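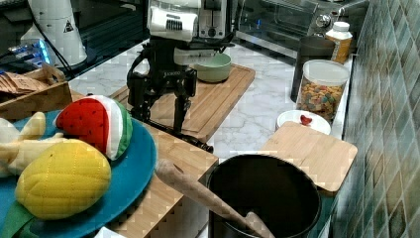 Photo: Holger Lundgren / Pallora

Kitchen news: the long road to putting fruit in a bowl

If you have come by the second floor since the fall and wondered why the Pallora team was standing around a cutting board in total silence, they were working. The kitchen project passed 2,827 recorded demonstrations last week, every one of them driven by a person, and every one of them concerned with moving groceries a distance most of us would describe as "over there."

The groceries are plush. Holger Lundgren picked them out himself in October and will defend the choice at length. A stuffed watermelon slice squashes when you grab it badly, rolls nowhere, and can be dropped all afternoon without anyone fetching a mop. The banana with the peel segments is the one people dread, since a gripper with two fingers has to decide which bit of it is the banana.

Operators work from the desk by the window, using the Sæther hand controller. You move your wrist, the arm moves its wrist, and after a short delay you find out how well you know your left from your right. New people get 20 practice runs that go straight in the trash before anything they do is kept. Holger says he can tell by the third whether somebody plays video games and by the fourth whether they'll admit it.
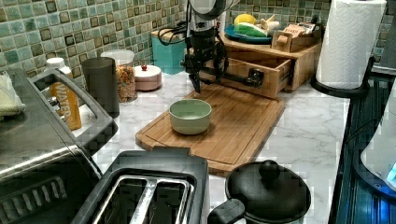

Training data gets worse when the driver gets bored, and that has been the main lesson of the winter. Our early sessions ran to an hour, and by the end of them you could watch the pauses grow and the approaches get sloppy, all of it faithfully recorded for the robot to imitate. Sessions now stop at 20 minutes. The layout also gets shuffled between blocks, so a driver never settles into one groove: with the plate of toy food up on top of the bamboo organizer and a drawer pulled out beneath it, the same old trip down to the green bowl becomes a new problem, and people wake up a bit. The cables have to be watched too. They loop down along the wrist, and the fastest drivers tend to forget they exist.

A few housekeeping notes from the team. If you drove a run and know it was bad, mark it bad in Domitz before you leave the desk. Hesitating is fine. Going back for a second grab is fine, and even useful. Knocking the bowl sideways and then carrying on as if you'd meant to is something the robot can pick up without your help.

The target is over 3,000 kept runs before the data goes across to Huva for the first round of training. Drivers are still wanted for the late afternoon slots. No experience needed, and Holger supplies the coffee, which he makes by hand.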